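Section 6. Running the laundry demonstration on an open day

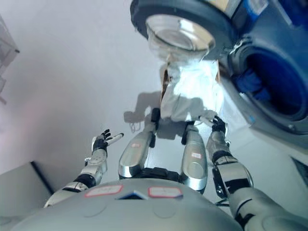
Most of what goes wrong at a Verport open day goes wrong at the laundry station, and most of it can be headed off before the doors open. The sales sheet calls this demonstration "hands-free home help". Please don't repeat that to visitors. It is a humanoid standing at a front loader, handling cloth under supervision, and that is how you should introduce it. Before the first group comes in, set the station up with the washer door swung right open and a few clothes in the drum. A white cloth hanging down under the door, within reach of the fingers, gives people something to watch that they can follow from the back row. Blue clothing in the drum shows up well enough on the operator's screen. Black does not, whatever the Tuvix brochure says about low light.

6.1 Before visitors arrive

1. Clear the floor in front of the washer. The robot's feet need a flat, dry surface.

2. Read the labels on the chest and legs and check them against the station sheet. If the handwriting has faded, rewrite it now. You will not get a chance later.

3. Look over both arms for cables that could catch on the washer door. A loop near the elbow is normal. A loop that touches the door at any point in the reach is a reason to stop.

4. Power up the controller and wait for code 166. Code 153 means the hands have not calibrated. Repeat the start-up once. If 153 comes back, run the day without the robot moving and say so on the sign.

5. Unplug the washer at the wall. The demonstration does not need it to run, and a machine that starts by accident will not impress anyone.

Note: The Amaral quick-start card says calibration can be skipped if the robot was used the day before. We have tried it. Don't skip it.

6.2 Giving the demonstration

1. Stand visitors behind the floor tape. Children go at the front, with an adult beside them.

2. Tell the group who is in control. If an operator is driving the arms, say "a person is driving this" before the first movement. If the robot is running a stored routine, say that.

3. Start the reach from the operator's desk. Keep one hand near the stop button for the whole run.

4. Allow three attempts at the cloth. After the third miss, end the run and reset. A long string of misses makes the crowd restless and tempts the operator to speed up.

5. Return both arms to rest before taking questions.

CAUTION: No one reaches into the drum while the controller is live. This includes staff, and it includes staff who only want to move one sock.

CAUTION: Do not let the hands close on the door rim or the rubber seal. The fingers grip harder than they look, and replacement seals come out of the centre's budget.

6.3 Questions you will be asked

"Can it do my washing?" Not at your place, on its own, today. It can be shown picking up cloth at this station, in this light, with this machine. A different washer means setting up again from the start.

"How often does it work?" Give the figures from your own log for that day, good or bad. The supplier's success rate was measured in the supplier's room, and we have not been able to match it in ours.

"When can I buy one?" Hand out the Drosus contact card. Don't guess at a price or a year.

Note: Visitors sometimes film a good run and leave before the next one. There is not much you can do about this, but a sign with the day's running tally — hits and misses both — helps a little.

6.4 Shutting down

1. Park the arms and wait until all movement has stopped.

2. Turn off the controller, then the main switch. The other order leaves fault 1106 on the screen next time, and it takes a full restart to clear.

3. Take the clothes out of the drum by hand. Check the fingers for loose threads, mainly at the base of the thumb.

4. Fill in the log. Write down each miss and what you think caused it. "Robot had a bad day" is not a cause.

5. Leave the washer unplugged and its door ajar. The station sheet goes back in the folder at the operator's desk.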